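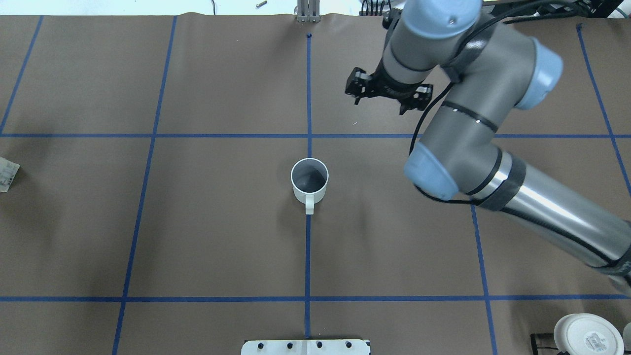

Should a shared work table be marked out with tape? Any table used by more than one group in a day should be, and the tape should go down before the first person sets anything on it.

The position is less widely accepted than it ought to be. When the Arnton shared workroom reopened in May, several members wrote to object to the brown paper and blue painter's tape that had been laid across the benches. They felt that grown people did not need lines to tell them where to put their belongings. The objection was made courteously and deserves a proper reply.

A bench without divisions belongs to whoever arrives first. The early user spreads out, the later user works from a corner, and neither has done anything improper. Over the year before the reopening, the workroom's complaints book recorded 214 entries, and 169 of them concerned space on the benches or articles left upon them. Very few described bad behaviour. Most described a member who could not tell whether a thing had been abandoned or merely put down.

Consider the ordinary white mug. On an unmarked bench it may be in use, forgotten, or waiting for someone to wash it. Colleagues will work around it for an entire morning out of politeness. Set on a surface ruled into cells, the same mug has an address. It can be mentioned in a note, moved and put back, or allowed to remain where it is while the neighbouring cells are used for something else.

Kraft paper and painter's tape are modest materials, and that is much in their favour. The paper takes the glue, the pencil marks and the rings left by cups. The tape lifts without harming what lies under it. A bench can be laid out by two people in 30 minutes and changed the following week if the arrangement proves a poor one. Permanent lines, whether painted or routed, commit an organization to its first guess.

It has been put to the author that the lines are seldom straight. This is true. Tape laid by hand will wander, and paper will wrinkle along its margins. Deepak Vashisht, in his reply to the members' letter, observed that a slanted line divides a bench as well as a square one does, and the author agrees. A cell need only be plain to the person standing over it. Those who wish for drafting-room accuracy are welcome to bring a straightedge.

A more serious objection concerns size. The Plodik benches were at first divided into 16 cells apiece, and members with larger work found themselves occupying four or five at a time, with some embarrassment. Fewer and larger cells would have served them better. Cells of differing shapes may serve better still, and there is no reason for every bench in a room to follow one pattern. The members who use a bench most should be asked before the roll of tape is opened.

There remains the question of upkeep. Worn paper looks neglected, and members treat it accordingly. The workroom should set aside a modest sum for replacement and name a person to carry it out. At present the task falls to whoever is most bothered by the stains, an arrangement that is unfair to the tidy and should be corrected before the winter program begins.

The author would retain the tape on every shared bench, with the cells redrawn on those used for larger work, and would leave the private desks along the wall as they are.

Related items
Labelling the Common Cupboard: A Reply
Fostau Reading Room: Notes on Table Hours
Goel Hall Bench Bookings, Revised
Letters from Members, 23rd October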